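Why Clothes Stay in the Drawer: A Small Survey of Student Wardrobes

Edgardo Dela Peña
Textiles and Consumer Habits, term project, May

Background

Our course reading said that people wear only part of what they own. I wanted to see if this held for students who live in small rooms and have little storage. Four students took part, and between them they listed 300 pieces of clothing, leaving out socks and underwear.

Method

Each student kept a paper list for 3 weeks and made a mark every time a piece was worn. At the end I talked with each of them for 15 minutes about the pieces with no marks.

Results

Plain dark clothes got the most marks. Pieces with no marks were mostly gifts, formal wear, or things that no longer fit. Two students said they had forgotten what was at the bottom of the drawer — one found a sweater she thought she had lost.

Discussion

Color and pattern came up in every talk. The students liked their printed clothes but found them hard to match, so they reached for something plain when they were in a hurry. A bold floral, like the folded orange one with dark navy flowers and leaves, goes with fewer things than a gray shirt does. Three weeks is also too short to cover a change of season, and I would run the lists through the fall if I did this again.
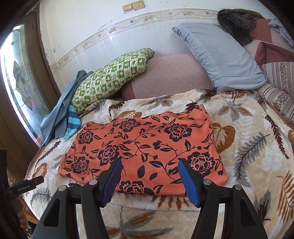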